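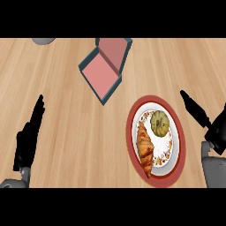

Does a loaf need a longer second rise when the kitchen is cool? It usually needs more time, and how much more depends on the flour and on how warm the dough was when you shaped it.

I'm putting that first because it was the question in the subject line and I know many of you read these on your phones. The longer reply is below, with the message I'm replying to quoted in pieces.

On 18/09/2023, a list member wrote:

> I have been making the same white loaf all summer with no trouble.
> Now that the mornings are cooler it comes out tight and splits along
> one side. I still give it 80 minutes in the pan, same as before.

The split along the side is the useful clue. A loaf that goes into the oven too early still has a lot of rising left to do, the crust sets before the inside is finished, and the dough pushes out at the weakest place. On a pan loaf that is nearly always the line where the dough meets the rim. If it had been left too long you would more likely see a flat or wrinkled top and no split at all.

I would stop using the clock for the second rise. 80 minutes was right for your kitchen in summer. Press the dough with a floured finger. If the dent springs back at once, wait. If it comes back slowly and leaves a shallow mark, put the loaf in. My own pan loaves this September have needed over 2 hours some mornings, with the same recipe I used in July.

> I use the Zileck bread flour, the one in the paper sack. The shop
> was out of it last time so one loaf was made with Gasodport. That
> one was a bit better but it could be luck.

I have used both. In my kitchen the Gasodport takes up less water, so the same recipe gives a softer dough, and a softer dough moves faster. It could be that and it could be luck, as you say. If you go back and forth between them, hold back a couple of spoonfuls of water with the Gasodport and add it only if the dough feels stiff.

> Would it help to use warmer water? I have a thermometer but I have
> only ever used it for jam.

Yes, this is the easiest thing to change. Take the temperature of the dough when you finish kneading, not only of the water. I aim for just under 80 F in the bowl. In a cool kitchen I start with water at 83 F or a little above, and the flour brings it down. If your flour is kept in an unheated pantry it will bring it down more than you expect, so get the flour out the night before. Jam thermometers often don't read accurately at the low end, and some don't go that low at all. Check yours against another one if you can.

> I tried the oven with the light on but the top dried out.

Cover it. A shower cap works, or a damp towel if you remember to wet it again. You can also set a pan of hot water on the shelf below and skip the light. Some ovens get quite warm with the light on and the door shut, so put the thermometer in there empty for half an hour before you trust it with dough. Mine is too warm with the door closed and about right with a wooden spoon in it.

Also, please take the loaf out before you preheat. I have melted a shower cap onto a good loaf.

> Last thing, should I just use more yeast?

You can. I don't like to do it for white bread, as the flavor gets dull and the loaf goes stale sooner. If you are short of time, a small increase does less harm than baking too early. A large one will give you a first rise that gets away from you, and then you are back to guessing at the second.

Two other things, for anyone following this thread.

The Rathore pans that came up last month are a bit narrower than the standard size. If you move a recipe into one, the dough will stand higher for the same amount of rise, so "one inch above the rim" in a book no longer means the same thing. Go by the finger test there as well.

And for the person who asked about rye: the Flosadum rye starter instructions say 18 hours for the first feed. I followed that in a cool kitchen and it was barely moving. I left it until it had bubbles on top and smelled sour, which was the next morning, and it has been fine since. Rye dough doesn't spring back the way wheat does, so the finger test is not much use. Look for small cracks in the floured top.

If you try the warmer dough, please write back to the list with the temperature in the bowl and how long the second rise took. Reply below the quoted text if your mail program allows it – the archive is easier to read that way.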